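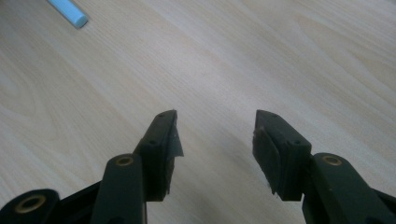
Abb. 9-1: Helle Holztischplatte, oben links ein hellblauer Gegenstand

9 Konstituierende Sitzung einrichten

Dieser Abschnitt gilt für Brelska Ratsdienst ab Version 2 mit freigeschaltetem Modul Sarach (Abstimmung und Wahl). Stand: 7. Juli 2025. Die Einrichtung erfordert die Rolle "Sitzungsdienst" oder "Administration". Mit der Rolle "Fraktionsbüro" sind die Menüpunkte sichtbar, aber gesperrt.

9.1 Voraussetzungen

Vor Beginn müssen vorliegen:
- das festgestellte Wahlergebnis als CSV-Datei (Trennzeichen Semikolon, Zeichensatz UTF-8)
- die Annahmeerklärungen der gewählten Mitglieder
- die geltende Hauptsatzung, im System unter "Ortsrecht" hinterlegt

Die alte Wahlperiode muss noch geöffnet sein. Sie wird erst in Abschnitt 9.4 geschlossen.

9.2 Neue Wahlperiode anlegen

1. Menü Stammdaten > Wahlperioden öffnen.
2. "Neu" wählen und die Bezeichnung eintragen. Die Bezeichnung erscheint später im Kopf aller Niederschriften und kann nach der ersten Sitzung nicht mehr geändert werden.
3. Beginn der Wahlperiode eintragen. Das Ende bleibt leer.
4. Unter "Gremium" den Rat auswählen. Ausschüsse werden hier noch nicht zugeordnet.
5. CSV-Datei über "Mandate einlesen" laden. Pro Datei werden höchstens 500 Zeilen verarbeitet, Ersatzbewerber eingeschlossen.
6. Einleseprotokoll prüfen. Zeilen mit Fehlercode 174 enthalten einen Wahlvorschlag, der im System nicht angelegt ist. Wahlvorschlag unter Stammdaten > Parteien und Gruppen ergänzen und die Datei erneut einlesen.

Hinweis: Beim erneuten Einlesen werden vorhandene Personensätze aktualisiert. Doppelte Sätze entstehen nur, wenn das Geburtsdatum abweicht.

Achtung: Mandate ohne Annahmeerklärung erhalten den Status "offen". Sie zählen nicht zur Beschlussfähigkeit und bekommen kein Stimmrecht am Abstimmgerät. 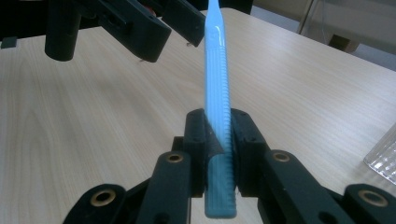 Abb. 9-2: Hellblauer Griff mit feiner Riffelung an der Kante

9.3 Tagesordnung und Verpflichtung

1. Sitzung > Neu > Vorlage "Konstituierende Sitzung" wählen.
2. Altersvorsitz zuweisen. Das System schlägt das älteste Mitglied mit Status "angenommen" vor. Sieht die Hauptsatzung eine andere Regelung vor, ist der Vorschlag von Hand zu überschreiben.
3. Tagesordnungspunkt "Einführung und Verpflichtung" vor den Punkt "Wahl der Stellvertretungen" setzen. In der Vorlage ist diese Reihenfolge voreingestellt.
4. Verpflichtungsformel aus dem Ortsrecht übernehmen. Mit oder ohne religiöse Beteuerung -- die Auswahl erfolgt je Mitglied und wird nicht in die öffentliche Niederschrift übertragen.
5. Ladungsfrist prüfen und Einladung freigeben. Nach der Freigabe ist die Tagesordnung nur noch über "Nachtrag" änderbar.

Hinweis: Die Mustervorlage Lerberg enthält zusätzlich den Punkt "Fraktionsbildung". Wird er nicht benötigt, ist er zu löschen. Ein Ausblenden genügt nicht, die Nummerierung bleibt sonst lückenhaft.

9.4 Geheime Wahl im Modul Sarach

1. Beim Tagesordnungspunkt die Abstimmungsart "Wahl, geheim" einstellen.
2. Wahlvorschläge erfassen. Bei Listenwahl Reihenfolge der Namen kontrollieren.
3. Stimmzettel drucken oder Abstimmgeräte über die Phan-Schnittstelle koppeln. Eine Mischung beider Verfahren innerhalb eines Wahlgangs ist gesperrt.
4. Wahlgang öffnen, nach Stimmabgabe schließen, Ergebnis feststellen.
5. Nach dem letzten Punkt der Sitzung die alte Wahlperiode unter Stammdaten > Wahlperioden schließen.

Achtung: Ein geschlossener Wahlgang lässt sich nicht wieder öffnen. Bei Stimmengleichheit ist ein neuer Wahlgang anzulegen -- der Losentscheid wird als eigener Vorgang protokolliert.
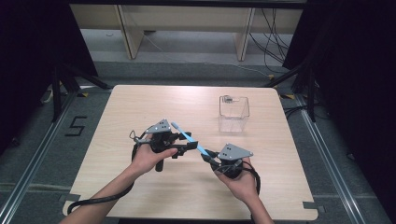
Abb. 9-3: Zwei schwarze Handgreifer über dem Tisch, der linke mit hellblauem Stab

9.5 Veröffentlichung

Die Niederschrift steht nach Genehmigung im Bürgerportal. Personenbezogene Angaben aus den Annahmeerklärungen werden nicht übernommen. Für die Bildung der Ausschüsse siehe Abschnitt 10.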